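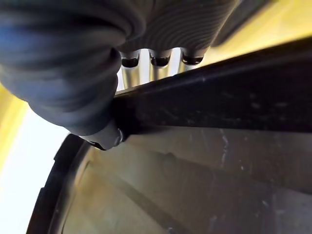 2 min read

Costel Dimitriou has the lid of a parts tin between his teeth and can't talk right now. So Milovan Nedeljković does the talking. The arm is called Worno. It has been on their bench since June and it still drops things.

The bench is one of 18 at Clemari, a shared workshop with bad heating and a very good drill press. Monthly fee, 270 dollars, split two ways. They come after work. Some nights they get an hour in, some nights they just argue about cable ties.

The fingers are the current fight. Long, black, flat-faced, already scuffed all over and specked with white. Milovan wants them shorter. Costel likes the reach – says you can get right across a round container with them and not bump the wrist on the rim. Both of them are sort of right. The gray sleeve over the joint was Costel's idea too, and it folds up fat and ribbed when the hand tips over, and then you can't see much past it.

"I look at the bolt," Milovan says. One small silver bolt, down where the finger starts. He's tightened it so often he could find it in the dark.

Spending so far: 1,331 dollars. He keeps a list on the wall, in pencil, and some of the lines are crossed out hard. A motor driver they cooked. A second motor driver. Shipping on a part from Vukadinović that came in the wrong size, went back, and came in the wrong size agian.

The software is Costel's side. Tin out of his mouth now, he pulls up a screen full of red text and closes it. Worno runs on a control board the two of them named Nusivard, after a password neither could remember. There have been 4 versions. The third worked best, and they wiped it by accident.

What's it for? Sorting screws, at first. Then picking up dishes and lids. Lately they just want it to close on something thin and hold on while the wrist turns. Costel thinks softer pads. Milovan thinks slower motors, and he has been saying so for for weeks.

They try the pads first. Costel cuts two strips, drops one behind the bench, and goes down on his knees with a flashlight to get it back.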